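Incidencia: agarre de punto por el borde acanalado
Proyecto: Larna, manipulación de textil doméstico
Estado: en revisión
Prioridad: 3

Lunes, 9:15. Useo comunica que la norma interna de agarre no aclara si la pinza manual puede cerrar sobre el canalé. El apartado 3 pide tomar la prenda «por zona estable» y cada operador lo interpreta a su manera. Dodby lo acepta como agarre válido; Perron lo marca como defecto. Los episodios afectados no se pueden etiquetar con un criterio único. 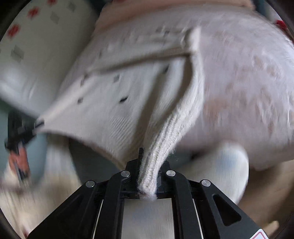
Agarre sobre canalé, prenda de punto color crema.

Análisis. Con los dos dedos cerrados sobre el borde, la banda queda comprimida en una tira estrecha y retorcida, con fibras sueltas en la punta. Según el texto vigente no hay infracción — el apartado habla de posición, no de deformación del tejido.

Criterio provisional hasta la próxima versión:
Se admite el canalé si los dos dedos apoyan sobre tejido.
Si la banda se retuerce, el episodio se etiqueta «agarre con deformación» y no se descarta.
No se corrige el agarre con la otra mano. Se abre, se retira la pinza y se repite la aproximación.

Sobre la aproximación: los dedos deben llegar abiertos a la prenda.

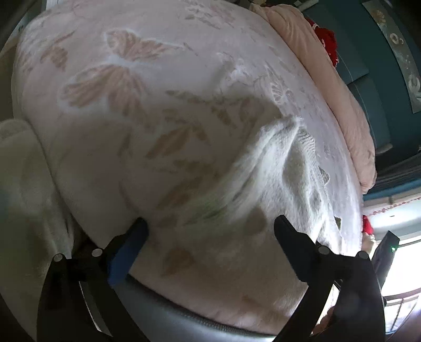
La apertura previa se mantiene hasta que ambas puntas rebasan el borde elegido. En mantas de pelo y colchas acolchadas hay que comprobar además que no se pinza la capa inferior; el apartado 9 ya lo exige, pero solo para toallas. Se propone ampliarlo a cualquier superficie blanda.

12:40. Perron acepta el criterio provisional. Dodby pide un umbral medible de deformación. Sin propuesta por ahora.

Pendiente: reetiquetar el lote de 600 episodios y redactar el nuevo apartado 3. El tique sigue abierto.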